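Chapter 6
Reading an Old Parish Church

A parish church that has stood for several centuries is rarely the work of one generation. Walls were raised, windows were cut and blocked, roofs were replaced after fires, and furniture was moved in and out as forms of worship changed. The visitor sees all of this at once. The purpose of this chapter is to explain how to separate one period from another, using the evidence in the building first and the written record second.

The main example is the parish church at Trelstead. It is a modest building with a nave, one aisle on the north side, a square west tower, and a chancel that is slightly lower than the nave. It has no famous tomb and no great window. It is useful to students because very little was scraped away by later restorers, so the joints between one period and the next can still be found.

6.1 Start with the plan

Before looking at any detail, walk the outside of the church and draw a rough plan. Mark the places where a wall changes thickness, where the line of the base course stops, and where two kinds of stone meet. At Trelstead the south wall of the nave is thicker than any other wall in the church. The stones are small and uneven, and there are no buttresses. This is the oldest part of the building. The north aisle has thinner walls of larger, squared blocks, and it has buttresses along its whole length.

A straight joint, meaning a vertical line where the courses on one side do not match the courses on the other, tells you that one wall was built up against another that was already finished. There are 3 straight joints at Trelstead. Two are at the ends of the aisle. The other is in the chancel, a short distance from the east wall, and shows that the chancel was made longer. 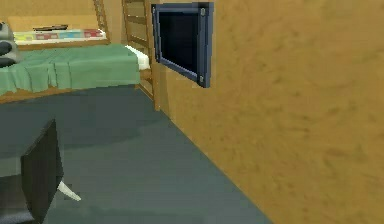 Roof lines are the next thing to look for. When a nave roof is lowered, the old, steeper line often survives on the east face of the tower as a band of projecting stones. If the line is above the present roof, it can be seen from the churchyard. If it is below, you will have to look for it inside, above the tower arch. Draw it on your elevation even if you do not yet know what it means.

6.2 Windows and doors

Students tend to date a church by its windows. This is a reasonable place to begin, but a window dates only itself. A wall may be two hundred years older than the tracery in it. Check whether the stones around the opening run neatly into the courses of the wall. If they have been packed with tile or small rubble, the window was probably inserted later.

Doors are moved more often than most guidebooks admit. The round-headed doorway in the north aisle at Trelstead is older in style than the aisle itself. It was taken down from the original north wall and set up again when the aisle was built. Several of its arch stones are in the wrong order, and the carved pattern breaks off and starts again near the top.

6.3 Furniture and fittings

Pulpits, fonts, screens, and benches have histories of their own. A font may be older than the church it stands in. A pulpit may have been made for another building and bought secondhand. Look at the underside and the back, where later carpenters took less trouble. Fresh saw marks, empty peg holes, and panels cut short are all signs that a piece has been altered.

The screen at Trelstead has empty mortises along the top rail, which once held the supports for a loft. The stair to the loft was in the north wall of the chancel arch and is now blocked. Its upper door can be traced in the plaster as a shallow hollow.
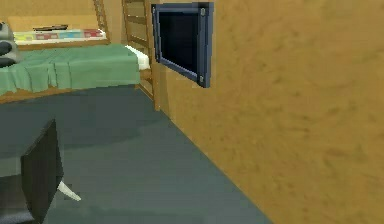

Text by Abílio Abreu
Plans and sections by Rogério Holanda

6.4 The written record

Only when the plan is drawn should you turn to the documents. The most useful are the parish accounts, which list payments for lead, timber, glass, and labor. The Trelstead accounts are bound in a single volume of 781 pages. Most entries are short. A typical one records a payment to a mason and the number of days he worked, without saying what he did.

Accounts must be read with care. A large payment for timber may be for the roof, for the bell frame, or for a barn owned by the parish. Compare the date with the building before drawing a conclusion. In one November entry the parish paid for 200 floor tiles, and for many years writers took this as the date of the chancel floor. The tiles now in the chancel are of a later type, and the ones paid for were most likely laid in the aisle.
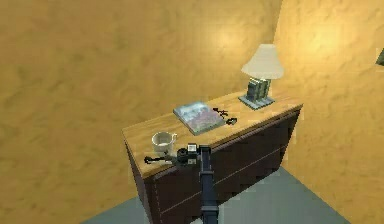 Dresser and table lamp in the corner of a room.

6.5 How the chapter is arranged

The sections that follow take the church from west to east, beginning with the tower. Each ends with a short list of things to look for in other buildings. Terms printed in bold are explained in the glossary at the back of the book.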